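Four Grippers, One Pile of Pencil Cases

Clear plastic is where grippers go to get embarrassed. Boxes, fine. Cans, fine. Hand one a see-through case with a hinge on one end and a loose card inside and watch the numbers drop.

So that was the test. Two arms, one table, one tote bag, and a heap of stationery cases, most of them the kind a school compass comes in. Get a case out of the heap, get it across, get it in the bag. Two sets of fingers from Jurnent, one from Dostden, one from Borkeck, which is the newest of the lot and the one people keep writing in about.

Yurii Vakulenko ran the arms. Mariann Kun kept the log and argued with him about what counts as a drop. (Her rule won. If it leaves the fingers and nobody told it to, it's a drop.)

Why the heap

Most gripper demos use single parts on a clean table. Nice spacing, matte finish, all facing the same way. You learn very little from that. In a heap the cases lean on each other, one lid sits under another one's edge, and the thing you want is wedged behind the thing you don't. Fingers have to get down a gap before they can close on anything.

That's a shape problem before it's a force problem. We had forgotten how much.

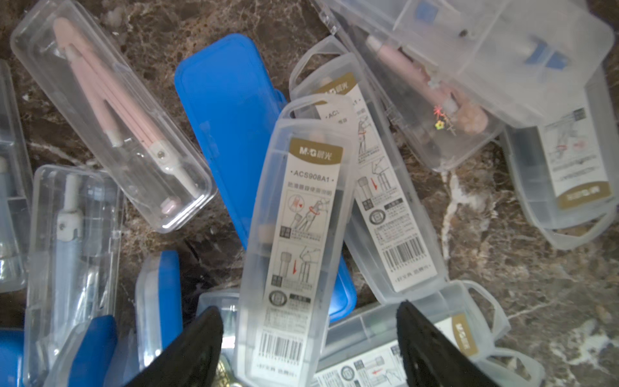
The narrow Jurnent fingers got in almost every time. Slim angled tips, not much pad. They slide down the side of a case without shoving its neighbor, then they close and you've got maybe a fingernail's width of contact. Good for getting out. Bad for staying out. On the swing over to the bag the case would pivot, slowly, until it hung from one corner. Yurii calls this the pendulum and he is not fond of it.

The wide Jurnent set was the reverse. Big soft pads, lovely hold, couldn't reach half of what we asked for. It would come down on top of a case, stall, back off, try again. We let it try for a while. Then we stopped letting it.

Dostden sits in between and does nothing badly. Pads a bit sticky when new, less so by the end of the session. That bothers us more than it seems to bother Dostden, whose manual suggests wiping them with alcohol every 500 cycles. We were wiping well before that.

And Borkeck. Ribbed tips, slight flex in the last joint. It got down the gaps and it held. It also has the worst connector we've used in years, a little latch that needs a thumbnail and some patience, and swapping between left and right arms took so long that Mariann went and made coffee. Twice.

How we scored it

200 picks per gripper, same arms, same speed. A pick only counts if the case ends up in the bag. Half credit for nothing. We reshuffled the heap every 25 picks by hand, which isn't scientific, but a neat heap isn't either.

Borkeck came first, Dostden second, the narrow Jurnent third and the wide one a long way back. The gap between first and second was smaller than we expected. Between second and third, bigger. If you only do single-arm picking, knock Borkeck down a notch, becuase a good part of its lead came from handovers.

Handovers

The left arm picks, passes to the right, the right one does whatever comes next. It sounds like showing off. It isn't always. Sometimes the first grip is just a bad one, too near the hinge or way off center, and the quickest fix is to give the case to the other hand and take it again properly.

Passing clear plastic between two grippers is miserable. Both sets of fingers want the middle of the case. One has to take the end, and the end is where the lid flexes. Too much force and the lid pops. Too little and the case twists as the first hand lets go. We ended up closing the second gripper, waiting a beat, then opening the first at half speed. Slow. Worked, mostly.

Ribbed tips help here, so does flex. The narrow Jurnents were hopeless at it, two tiny contact patches fighting each other. Dostden was OK if you matched the heights exactly, and we didnt always.

Cameras, briefly

Wrist cameras earn their keep. From above, a heap of clear cases is mostly glare and you're guessing at edges. From the wrist you get the printed cards inside the cases, and the cards are the best thing in there to aim at. Solid color, straight sides, lots of print. Yurii had the aim point locked to card edges by mid-morning and the misses went down right away.

Trouble: the card isn't the case. It can slide around in there. A few times the arm lined up beautifully on a card and closed on air at the side of the box. We added a small search move, in and across, before the final close. Adds time per pick, saves more than it costs.

Keep the fixed camera too. The wrist view is useless for anything behind the gripper, and that includes the hose. Ask us how we know. A cable hose that loops up past the elbow will find the handle of a tote bag eventually, and then you're dragging the bag.
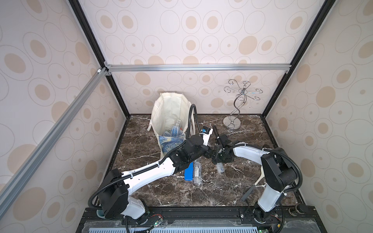
What to buy

Mixed work, two arms, time to spare on setup: Borkeck. Budget for a spare connector, maybe a pair of them.

One arm, lots of different items, somebody else doing maintenance: Dostden. Order pads with it.

Tight gaps and light parts that don't travel far: the narrow Jurnent. Keep the swing short, turn the acceleration down.

The wide Jurnent we'd leave for cartons. It's a good gripper, wrong job.

Deák has a new set due in 2026 with pads that swap without tools, and a sample was promised for March. It hadn't shown up by the time we packed the cases away. Yurii left the rig bolted down and the settings saved, so when it does come we'll run the same 200 on it and print the result in the letters section.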